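Sugar packets and stirrers: keep them on the coffee tray or on the counter?

pevitz33
Posted in: Small Venues and Guest Kitchens 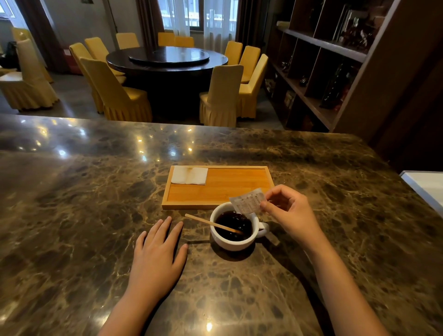
We're setting up self-serve coffee for a dining room and can't agree on the layout. The counter is dark brown marble, polished. Right now we put out a bamboo tray with a napkin on it and people fix their coffee next to it. I'd like the sugar and the wooden stirrers to go on the tray too. My business partner says it will look cluttered.

ellska
Put them on the tray. Sugar on polished marble is a pain to see and you end up wiping it with your sleeve.

nudenura_6
Disagree. Bamboo stains. We went through 6 trays in one winter from people parking wet stirrers on them. Get a small dish for the used ones and leave the tray for cups.

ellska
Then oil the trays. Mine are on their second year.

pevitz33
What about the marble itself? Does coffee mark it?

nudenura_6
If the seal is old, yes. Put a few drops of water on it and wait 30 minutes. If you get a dark spot it needs sealing again. Coffee left overnight is worse than sugar.

tallpour
Fill the cups less. Black coffee right up near the brim and then a packet of sugar and a stirrer, you're going to have a ring under every cup. I stop 20 mm short at our place.

ellska
20 mm is stingy in a small cup.

tallpour
They can come back for more.

pevitz33
Going to try the dish for used stirrers and keep the sugar on the tray. Will test the seal tonight after closing.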